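Drustance Student Robotics Club

The Drustance Student Robotics Club is an extracurricular club at the technical school in Cokeck. It is known mostly for its work on hand-guided demonstration, a method in which a student does a task with a handheld tool and the recorded motion is later used to teach a robot arm. The club meets on Monday in the evening and is open to students of all years.

History

The club grew out of an electronics class that built line-following cars. After the school received a used robot arm, the members found that writing each motion by hand took too much time, and they began to collect demonstrations. The first set, named Grudeo, contained 300 recordings of simple picking tasks. The present set has 1520 recordings and is kept on the school server.

Work at the table

Recording is done at a table with a metal frame. Students work in pairs – one handles the tools, the other starts and stops the recording and writes notes. White plates with dark dots are used as tracking markers, so that the position of the tool can be calculated. A new member must complete 200 practice recordings before their work is added to the main set. 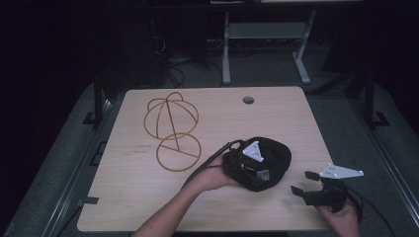 A student at the recording table with a handheld gripper. Tracking markers are fixed on the gripper and on the black device in the left hand.

Recordings in which a marker was hidden for a long time are removed. The club publishes the rules for this check together with the data, and they were changed 2 times after comments from other schools.

Competitions

Each September the club takes part in the Wróbel Cup, a regional contest for school teams. Teams receive the task in the morning and must show a working robot on the same afternoon. The club has entered both the sorting and the assembly category.

See also
Robot learning
Motion capture
Educational robotics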